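Home | Trays | Boxes | Refills | Journal | Contact

The Fitider Snack Tray

Posted December 15, 2022
By the Prunditz shop

I've been selling trays for long enough to have opinions about them, and the Fitider is the one I keep coming back to. It's a plain cream-colored rectangle with rounded corners and a raised rim, and it does one job, which is holding somebody's lunch together between the counter and wherever they plan on eating it. We started stocking it in July and I put one on my own desk the same week (it's still there, under a mug and half a granola bar).

The rim is what sold me. It's high enough that a packet won't slide off when you turn a corner too fast, but low enough that you can get your fingers under a sandwich without doing that awkward pinch thing. The rounded corners are great for wiping too. One swipe of a cloth and you're around the bend, no crumbs hiding in a sharp little angle!

People ask me how much fits, and my answer is always that it depends how you snack. My usual load is one wrapped sandwich lying flat, a small packet of something next to it, and then I stop, mostly out of guilt. Drinks and the bulkier stuff can live on the table beside it. I know some folks like everything on board, and you can do that, but I find a tray with a bit of free space is much nicer to eat from.

I also like how the color behaves. Cream goes with pretty much any tabletop, and on our mauve-brown one it looks lovely, kind of soft and café-ish. Bright wrappers pop against it, so you can find your sandwich in a hurry.
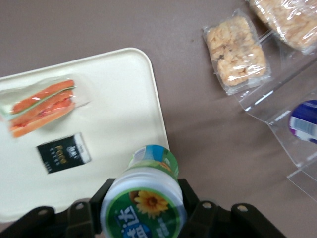

What to put on it

My favorite lunch at the moment is a sandwich in clear film with an orange-red filling and a bit of green leaf running through it, plus a small black packet with yellow-gold lettering, and puffed rice cracker bars for later. I'm a big fan of those bars. They come wrapped one by one, so you can toss a couple in your bag and they'll keep till the afternoon slump. Anything in a bottle with a sunflower on the label gets my vote as well, I'm easily won over by a sunflower.

If you're setting up trays for a group, do the sandwiches first and then fill in the gaps with the little stuff. We did 18 of them for an open day over in Beddale and once I had the order straight it went really fast.

Sizes and packs

There's just the one size. You can buy the tray singly or in a pack of 18, and offices usually go for the pack. If you need 100 or more, send me a note before you order so I can check what's on the shelf, as the bigger orders come straight from the Karamanlidis warehouse and take a little longer to reach you. They keep up to 1,000 in stock over there, so we've never had to turn anyone down yet.

The item code is 123, easy to remember, and you'll want it if you're ordering by phone.

Looking after it

Warm water, dish soap, soft cloth. I'd skip the scratchy side of the sponge, I used it on my first one and you can see where. Mustard should be wiped up the same day if you can manage it. They stack inside each other, so a whole pack takes up one short pile in the cupboard.

What I'd change

I'd love a second color, maybe a soft green, and I've asked for one. I'd also like a slightly longer version for people who want the bottle on there too. If either one happens it'll go up on this page first.

Returns are fine if the tray is unused, just keep the box it came in.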